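**Drutum halts pillow-handling trial after arm fault**

PLERNTHORPE, May - Drutum has stopped its two-arm bedding trial at Plernthorpe after one arm kept closing when it had been told to let go. No one was hurt. The fault showed up 19 times in 849 cycles, and Drutum does not accept that a figure like that is "within tolerance", as its supplier Queiroz first put it.

Queiroz has since blamed a software update. Drutum has yet to see proof, and 18 of the faults came after that update was supposedly rolled back.

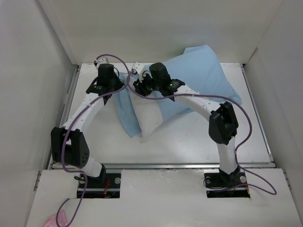
Drutum's own view is that wiring deserves a harder look. The purple cables run along the outside of both arms, and the one on the right hangs in a wide loop past the base. A cable left to swing like that can tug on a connector, and no software patch will fix it. With the grippers working almost touching over the pillows, a late release by one is a problem for both.

Pivano will carry out an outside review. Its findings will be published in full - including anything that makes Drutum look bad. The trial stays off until then, whatever Queiroz's next update promises.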